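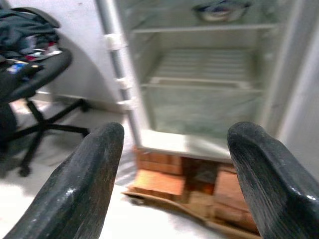
Sushil Rathore asks why his planner reports a clean path to the bowl on the top shelf and then stops dead every time the wrist goes inside the fridge. The log says "start state in collision," he adds, and he has reinstalled everything twice.

Reinstalling is a fine way to spend a Sunday, but leave the software where it is. The usual culprit is the collision map, which has decided that your refrigerator is a solid block. White walls, washed-out light and a blurred wrist view give the depth filter very little to hold on to, so it fills the gaps with caution. Lots of caution.

These steps assume the Voltby planner with the Cabrera map server. Vunby users will find the same settings under sillier names.

Step 1. Stop mapping while moving
Open the map server settings and set update_when_moving to false. Then add a settle time of 3 frames after each stop. Blurred shelf edges get thicker with every update, and a thick shelf eats the opening above it.

Step 2. Mask the fingers
Load the gripper mesh into the self filter and pad it by 7 mm. Without this, the two big dark things at the bottom of the view go into the map as furniture, and the arm spends its life avoiding its own hand. Check the mask with the fingers open and closed — people always check one.

Step 3. Fit the fridge, don't guess it
The stock Femham kitchen model puts every fridge flat on the floor. If yours stands on bricks, the shelves in the model are all too low. Run fit_box on the bottom lip and one side panel, then save the result as a fixed object. Leave the door as a separate object with its own joint.

Step 4. Clear and replan
Back the wrist out, call clear_map, wait for a fresh cloud, and ask for a plan with a limit of 20 seconds. My own map dropped from a wall of junk to 222 occupied cells inside the compartment, most of them shelf.

If it still fails, turn on show_contacts and read which pair is touching. When both names begin with "finger," go back to step 2.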